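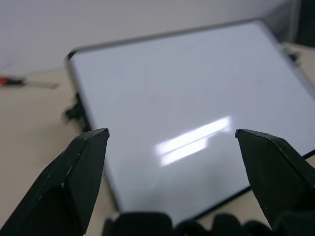 Page last changed: Nov 12, 2021

Teach it slowly, and let the bad runs go

When people watch a robot being taught by remote control for the first time, they usually ask how smart the software is. I would like them to ask who was holding the controls, and how long that person had been at it.

I have been teaching arms to do small tabletop jobs since May, mostly at the Tistberg workshop. The job I know best is wiping a whiteboard that lies flat on a table. A person does it with no thought at all. To show it to a robot you have to think about every part of it: where the fingers come down, how hard they press, which corner comes first, when the stroke ends, and what happens at the frame.

My opinion is that we record too many demonstrations and choose too few of them.

The usual plan sets a target. Ours was 300 runs of the wiping task. A target like that is easy to put in a schedule and easy to report. It also changes how people work. An operator who has to reach a number starts to hurry, and a hurried wipe looks different from a careful one. The stroke gets shorter. The arm lifts before the edge. Small corrections show up in the middle of the motion, where the operator came in at the wrong angle and fixed it on the way. The arm learns those corrections too. It has no way of knowing that they were mistakes.

Ileana Tudose, who trained me on the Plukora controller, had a rule that I thought was too strict. If you would be embarrassed to have a new operator copy the run, delete it. In my first week I kept nearly everything. In my second week I went back through the recordings with her and we threw out more than 20 in one sitting. Most of them had ended with a clean board. They were still poor lessons. In one, I had stopped halfway across to think. In another, I had wiped the same patch over and over because the glare from the ceiling light hid the marker line from me.

The glare deserves a word of its own. A glossy board throws the overhead light straight back at the wrist camera, and the bright streak slides over the surface as the arm moves. From the operator's chair you learn to look past it. You remember that there was ink under there a moment ago and you carry on. The robot, in our setup, had only what the camera gave it. I think a fair demonstration is one where the operator uses the same view the robot will have. If I lean over and look at the table with my own eyes, I am teaching with knowledge that never gets into the recording.

Not everyone agrees with this. Pirjo Tikkanen runs the arms at Nulness, and she lets her operators stand wherever they like. Her argument is that people who can see the whole table make smoother motions, and smooth motions are worth more than a pure record. She has a point. Teaching through the wrist camera is tiring, and tired hands shake. The fingers themselves block a good part of the near side, so you are often guessing about the edge closest to you. I have bumped the frame that way many times.

I still prefer the camera view. When I bump the frame, I can see what I could not see, and I can change the approach so that the frame stays in sight. The next run is better for it. Standing beside the table, I would never have found the problem, and the robot would have met it without me.

The other method is to take the arm in your hands and guide it through the job. I like this for simple motions, and the older Atanasov arm we had was light enough for it. You feel the pressure directly. The trouble comes with contact work. Your hand holds the arm down against the board, and the recording of where the arm went does not say how hard you pushed. On playback the arm follows the right path and leaves ink behind. For picking up a cup I would guide by hand. For wiping I would not.

What I would change is the schedule. Give an operator a morning to practice with the recorder off. Then ask for a small batch, watch it the same day, and talk about it before recording any more. We tried this for 9 days with two operators. The total went up slowly, and the manager did not enjoy the weekly report. The operators did agree, by the end, on which corner to start from and how to finish at the frame, and before that they had each been teaching the arm a different job.

I can't prove from one table and one task that this is the right way for everyone. A large group with many arms may be able to afford the bad runs and let the volume cover for them. Most workshops I know of have one arm, one table and a person who has other things to do in the afternoon. For them I would say to slow down, and to get comfortable with the delete key.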